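Sunday, November 12, 2023

I slept until nine and my feet still hurt from yesterday. Before I forget the details I want to write down the open day at Stoder, because on the train home I promised myself to do it and then I only ate my sandwich and looked out of the window.

The trip to Pliltoddale was longer than I expected. I had to change 2 times, and at the second station the bus stood with closed doors while the driver finished his coffee. At the entrance they gave each visitor a paper badge with a number. Mine was 139. A lady at the desk told me they had 873 people registered for the whole day, and I believed her when I saw the line for the soup.

Kurniawati Yeoh met me near the coats. She has worked there since September, and it was she who sent me the invitation. She looks well, a little thin. She speaks very fast now when the subject is her work, and I had to ask her twice to repeat. She took me first to the big hall, where the Slanina people showed their packing line. It was loud and I did not understand much of it. A man with a microphone talked all the time over the noise, and the children in front of us put their hands on their ears.

After that we went upstairs to the smaller rooms, and this part I liked much more. It was quiet, with a wooden floor, almost like a room in somebody's apartment. The demonstration there was about handling tools with a robot arm.
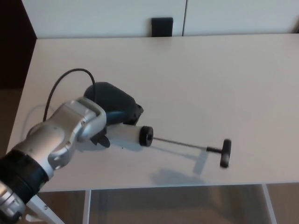

I asked Kurniawati why they don't begin with something useful, for example screws. She answered that holding a thing well is already the difficult part. A long tool wants to turn in the fingers because the weight is at one side, and a person corrects this without thinking. I tried it at home this morning with the bicycle pump, holding it by one end with two fingers, and she is right. It turns down immediately. I never noticed it in all these years.

A student explained to us the program, which they call Drarnusier. I wrote the name on my hand so I would spell it correctly. He said they repeated one grasp 270 times before they were satisfied with it. An older man next to me wanted to know if it gets bored, and the student answered him very seriously that no, but the students do. I should have asked what happens with a tool it has not met before. I thought of this question only on the stairs, as usual.

We had the soup at last, lentil, too much salt. Kurniawati showed me pictures of her new kitchen and asked about Mother's knee. I told her the truth, that it is not better. She wants to visit us before the holidays and I said yes without looking at the calendar, so I must look at it tonight.

I kept the badge and put it in the drawer with the train tickets. Tomorrow I need to call the dentist and return the umbrella I borrowed at the station.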